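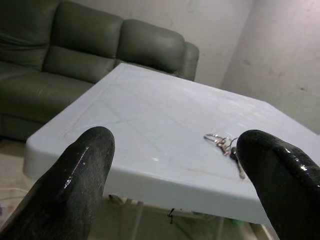

Chapter 11
An Afternoon at the Open Day

On a Saturday in June, the robotics workshop in Etstead opens its doors to anyone who cares to walk in, and nearly 600 people do. Most of them, I think, come hoping for something grand. What they get is a bunch of keys on a small white table, and a robot with two arms beside it — and I have seldom watched a crowd grow so quiet over so little!
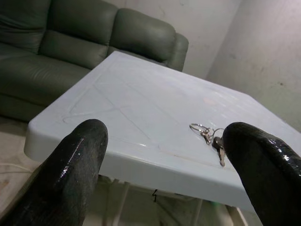

You and I pick up our keys every morning while thinking of breakfast. A machine has to find them first, then judge how they lie, then decide where its fingers should go, and keys are awkward, flat, shiny things that shift when touched. The people at Rodari, who ran the demonstration, told us they had practiced the task 1000 times before letting visitors near it.

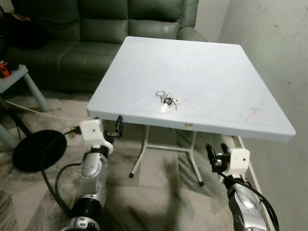

In this chapter we will stay with that one small job for quite a while, so please be patient with me. We begin with seeing, move on to reaching, and leave gripping for last. Before you read further, put your own keys on a table and pick them up slowly, watching which finger moves first.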